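Chapter 5
Waiting, Moving and Working: Where the Time Goes

What this chapter covers

5.1 The three-week lamp
5.2 Touch time and waiting time
5.3 The one formula I'd like you to keep
5.4 Why batches are so tempting
5.5 Walking the job yourself

Before you start, make sure you're comfortable with the flow diagrams from Chapter 4. You won't need any math past division. A calculator is fine and so is the back of an envelope.

5.1 The three-week lamp

My first real job was at a company called Pidness, on the edge of Erkmont, in a low building that had been a carpet warehouse and still smelled like one when it rained. We made lamp controllers, the little circuit that sits in the base of a desk lamp and lets you dim it. I was hired as a scheduler, a title that sounded a lot grander than the work. Mostly I answered the phone and told customers when their order would be ready.

The answer was always three weeks. It didn't matter if you wanted a single box of controllers or enough for a hotel. Three weeks! I said it so often that I stopped hearing it as a number and started hearing it as a kind of weather.

Then one afternoon in February a customer asked me a question I couldn't answer. She wanted to know how long it took to make one. I said three weeks. No, she said, how long does it take to make it, if you sat down and made it? I told her I'd call her back, went out on the floor, and asked at every station. When I added up all the answers I got 2 hours, and that included testing and packing.

So what was happening to her controller for the rest of the three weeks? I went looking, and found that it was sitting. It sat in a bin before the first station, then on a cart, then on a shelf labeled with a color code that had changed since the label was made. It sat overnight and it sat over weekends. Every so often somebody picked it up and did a few minutes of very good work on it, and then it sat some more.

This chapter is about the sitting. I'll use small electronics a lot because that's where I learned it, but you can swap in hospital lab samples, building permits, restaurant orders or student loan forms and nearly every sentence will still hold.

To keep us all picturing the same thing, think of a job at its simplest. There are parts, there are containers for the parts, and there's a spot where the work gets done. At any given moment each part is in a container or at the spot.

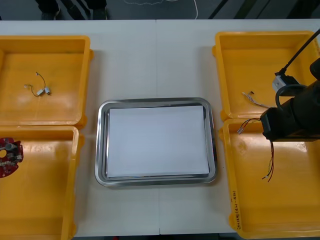
Figure 5.1 Four yellow trays and a steel one on a white worktable. The upper-left tray holds a short wire harness.

5.2 Touch time and waiting time

Let's get some words straight. Touch time is time when something useful is being done to the item: a joint is being soldered, a form is being read, an onion is being chopped. Waiting time is when nothing is being done to it. Move time is when it's traveling. Some books split these further, into setup and queue and hold and so on, and if you go on to the advanced course you'll meet all of them. For now three is plenty.

Add the three together and you get lead time, the figure the customer cares about. She doesn't see the other numbers and has no reason to.

Students tend to get tangled up at this point, so I want to go slowly. Touch time belongs to the item. It doesn't belong to the worker. A worker can be busy every minute of the day while each item on the floor spends nearly its whole life waiting, and both of those things are true at once. At Pidness everybody was busy. I'd have sworn in court that we were working as fast as we could, and we were. The controllers were still waiting.

Try it with a kitchen. On a busy night the cook at the grill never stops moving. Your burger needs eight minutes on the heat and two to put together. You still wait forty minutes, and thirty of those your burger spent as a slip of paper on a rail. Yelling at the cook to flip faster would get you your dinner maybe a minute sooner (and I wouldn't recommend it).

A quick check before we go on. Take something you did this week that involved an office or a counter: a prescription, a package, a transcript request. Write down when you asked and when you got it. Now guess the touch time. Most people who do this exercise in my class come up with touch time under five percent of the total, and some of them get fairly upset.

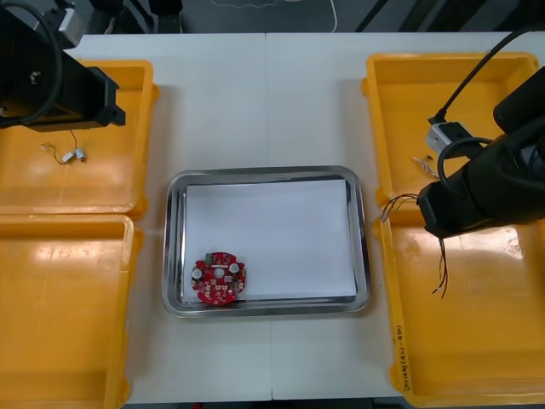

The reason waiting time is so hard to notice is that it leaves no mark on anybody's day. If a soldering job runs long, the person soldering knows it. If a bin of parts sits on a shelf from Tuesday's lunch to the end of the week, whose day got longer? The bin has no complaint to make. Our accounting system at Pidness, a package called Yupanqui that ran on one computer in the front office, tracked labor down to the minute and had no field at all for waiting. We measured the 2 hours beautifully.

Keep that in mind when you look at reports from any organization. Ask what has a field and what doesn't.

5.3 The one formula I'd like you to keep

You can forget most of the formulas in this book after the exam and look them up when you need them. I'd like you to keep this one:

lead time = items in the system ÷ items finished per day

It's known as Little's law, and it works on anything that's reasonably steady, meaning that things come in at the same pace as they go out. You don't need to know what happens inside.

When I finally learned it I went straight back to my old notebook. In a typical stretch we had 3000 controllers somewhere in the building, in every stage from bare board to taped box. We finished 197 a day. Divide one by the other and you get 15.2 working days. Three weeks! The number I'd been reciting on the phone for a year was sitting right there in two figures I could've pulled off the wall chart.

Now look at what the formula says about fixing it. To cut lead time in half you can double the number finished per day, and that means people, machines, money, probably a bigger building. Or you can have half as many items in the system. The second one costs a lot less, and it feels completely wrong to everyone involved, me included. Fewer parts on the floor looks like trouble coming. A full shelf looks like safety.

A warning, though. You can't push the number down forever. Take away too much and a station runs out of things to do while the one before it catches up, and then your finished-per-day figure drops too. Finding the level where that starts is the subject of Chapter 6.

5.4 Why batches are so tempting

Suppose you've got ten boards to make and three steps, one minute each, with one person at each step. You can do all ten at step one, carry them over, do all ten at step two, carry them over, and so on. Or you can pass each board along as soon as it's ready.

Do it in a batch and all ten are done at minute thirty. Pass them along singly and the first is done at minute three and the last at minute twelve. Same people, same steps, same speed. If you don't believe me, get some pennies and two friends and try it on a kitchen table. I've run this with students for years and there's always a table that insists the batch felt faster.

It does feel faster! You get into a rhythm, you don't look up, the pile on your left shrinks and the pile on your right grows. When the changeover between jobs is long, a batch can even be the right call. We'll work out how big it should be in Section 5.4.2. But plenty of batch sizes were never worked out by anybody. Ours was set by the size of the bins.

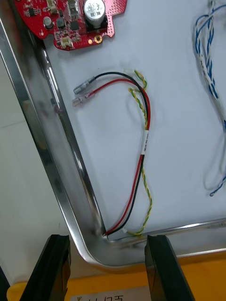
5.5 Walking the job yourself

You'll get more out of this chapter if you follow one item from start to finish, in person, with a notebook. Pick something small. A student last year followed a single bicycle through the Mindance repair shop and ended up with four pages, most of them the word "waiting" and a time.

Set up four columns: clock time, place, what's happening, and T, W or M for touch, wait or move. Write a line every time something changes. Don't write down why. You'll want to, and people will be glad to tell you, but the reasons can go on a separate page for later.

Ask permission first, and tell people you're following the item. Say it more than once. Anyone holding a notebook near a workbench looks like they're timing somebody, and if people think that's what you're doing they'll speed up, and your numbers won't be worth much.

Bring your sheet to the next class. We'll use it for Problems 1 through 6, and you'll need it again in Chapter 9, so please don't throw it out.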